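Home | Posts | About | Old stuff | Subscribe

The newsletter gold rush, as seen from the back of the queue

Every few years somebody finds a new way to get rich by typing, and every few years I join in just as the chairs are being stacked. I blogged when blogs were dying. I started a podcast in the month when even my mother had one. So when I launched a paid newsletter in January, the rest of you should have taken it as a sell signal.

The course that talked me into it was run by an outfit called Grestetley. The pitch was simple. Find your 3000 true readers, charge them the price of a coffee, and retire to somewhere with a terrace. I did the sums on the back of an envelope and they were lovely sums. I'd chosen the terrace.

After 31 issues I have 36 paying readers. One of them is me, testing the checkout, and I keep forgetting to cancel.

I don't blame the readers. I went through my own bank statement last month and found I was paying for newsletters on bread, on railways, on how to write newsletters, and one by a man who reviews other people's newsletters. I'd opened perhaps a quarter of them. It's the gym membership problem all over again, except the gym now emails you at six in the morning with "a quick thought".

What has changed, I think, is who is doing the buying. For a good stretch the writers were subscribing to each other. I paid Brenda Huenchumán for her letter on small shops and she paid me for mine, and both of us put the other down as growth. You can keep that going for ages. The same fiver goes round the table and everybody reports a strong quarter, apart from the platform, which takes its cut each time it passes and really does have one.

Then people start tidying up. Brenda went first. She moved her letter from Esetitz to Wunus because the fees were lower, lost a fifth of her list in the move, and wrote to the rest of us to say she was going free and getting a proper job. It was the best thing she'd sent all year. I replied to say so and she told me to stop paying her, then.

Esetitz, meanwhile, has responded to writers leaving by adding video. Also badges. There's a thing called Retamal that writes your subject lines for you, and I gave it a fair trial. It suggested "You won't believe what I learned about drains" for a post that didn't mention drains. That one had the highest open rate I've ever had, and 2 people unsubscribed within the hour, both of whom I respect.

Is it a bubble? I'm wary of the word, mainly from having used it wrongly about houses. Nothing has gone bang. It's more like a market stall at four in the afternoon, when the prices on the cards haven't changed but if you stand there long enough somebody will hand you a bag of plums.

For now I'm putting everything back on the blog, where it costs nothing and is worth every penny. The paid list closes at the end of the month and you'll all get your money back, me included. If you're thinking of starting one yourself, Grestetley has up to half off the course at the moment. Make of that what you will.

Contact | Copyright remains with the author, for what it's worth | Back to top
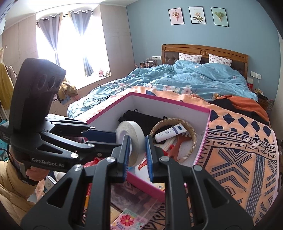

White tape and an orange comb, among other things.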